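Recording Demonstrations with the Hand-Held Gripper: Start and End of an Episode

Part two of the Ranero handbook. Part one covers charging, mounting the camera, and making the calibration map. Part three covers upload and review.

These instructions are for people recording tabletop tasks with the hand-held gripper. They cover what to do in the few seconds before a task begins, how to record the task itself, and how to close the episode so that the training set at Wunadberg can use it. Most rejected episodes are rejected for something that went wrong at one of the two ends, so please read this even if you have recorded before.
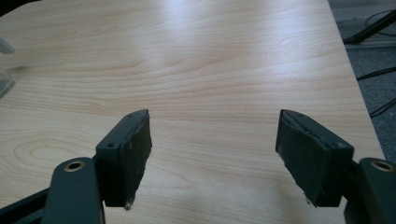
Page last changed: 16 Apr 2022

What an episode is

An episode is one complete demonstration of one task, from an open gripper to an open gripper. If the task is "put the lid on the container," the episode begins with the jaws open and nothing between them, and it ends the same way, with the lid on and the jaws pulled back. Do not string several tasks together in one recording. The learning system treats everything between start and stop as one attempt at one goal.

Before you start

Wipe the table. Crumbs and bits of foam from the pads show up in the wrist view, and the policy can learn to pay attention to them.

Look at the pads. Scuffed foam is fine for recording. A pad that is coming away from the finger along its whole length is not, and should be replaced before the session. Loose fibers can be trimmed with small scissors. Do not pull them, as this tends to take a piece of the pad along.

Check the pivots by opening and closing the gripper fully 3 times. The fingers should move together and stop together. If one lags behind the other, loosen the screw at the stiff joint a quarter turn and try again.

Set out the objects for the task. Anything that is not part of the task should be at the edge of the table or off it. It is all right for an object to be partly out of view at the start of an episode. The system has to learn to look for things, and a set in which every object begins in the middle of the picture will teach it the wrong habit.

Choosing a start position

Hold the gripper over the table with the fingers pointing away from you. Both fingertips should be visible to the camera, with open table between them. Keep the wrist relaxed. The height is up to you, but it should be a height from which you could reach any part of the table without standing up.

Change the start position from one episode to the next. Move left or right, raise or lower the hand, turn the wrist a little. People fall into a comfortable position after the first few episodes and stay there, and the result is a set of 50 recordings that all begin from the same place. If you notice this happening, put the gripper down, stand up, and sit back down before the next one.

Recording the task

1. Open the jaws fully and hold still.

2. Press record with your free hand. Wait 2 seconds without moving. The tracking needs this time to settle.

3. Move toward the object at a steady pace. Slower than you would with your bare hand, but not in slow motion.

4. Close the jaws on the object in one movement. If you miss, open and try again within the same episode. A single correction is useful to the learning system. Three or four in a row are not, and the episode should be discarded.

5. Carry out the task. Keep your free hand off the table and out of view the whole time.

6. Release the object, open the jaws fully, and back away until the fingers are clear of it.

7. Hold still for 2 seconds, then press stop.

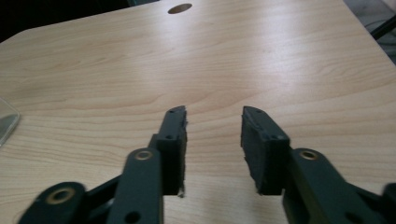

The still period at the end matters as much as the one at the start. When the policy runs on the arm, it has to know that a task is over. It learns this from the last moments of each episode, and if you press stop while the hand is still moving, there is nothing there for it to learn from. The Fandex export tool trims extra still time down to a fixed length, so holding a bit too long does no harm.

Light on the table

Glossy tabletops reflect lamps and windows as pale bands, and the bands shift as the camera moves. A soft band in which the grain can still be made out is acceptable. A hard white patch is not, because objects vanish inside it. Move the lamp or turn the table before you begin – do not try to avoid the patch with your hand, as that bends the path you are demonstrating.

Do not change the lighting halfway through a batch. If the sun comes out, finish the episode you are on, close the batch, and start a new one with a new calibration map. Batches recorded in July last year mixed both kinds of light under one map, and a good part of them could not be tracked.

Naming and notes

Name the batch after the task and the table, then add the letter of the gripper you used. Write a note only for things a reviewer could not find out by watching, such as a pad replaced between batches or an object swapped for another of the same kind.

Mark bad episodes right away with the discard button. Do not plan to go back for them later. They look much like the good ones in a file list.

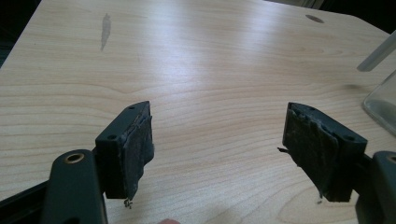

What if the jaws never close on anything during an episode?
Discard it, unless the task is a pushing task. Pushing tasks are recorded with the jaws held at one opening from start to finish, and they go in their own batch with "push" at the front of the name. For every other task, an episode without a grasp counts as a false start.

Packing up

Leave the gripper with its jaws open so the foam is not pressed flat overnight. Copy the memory card before you remove the camera from its mount, and check that the number of files matches the batch list. The Hallgrímsson case holds the gripper, the spare pads, and the card reader. Spare pads go in the lid pocket with the backing paper still on.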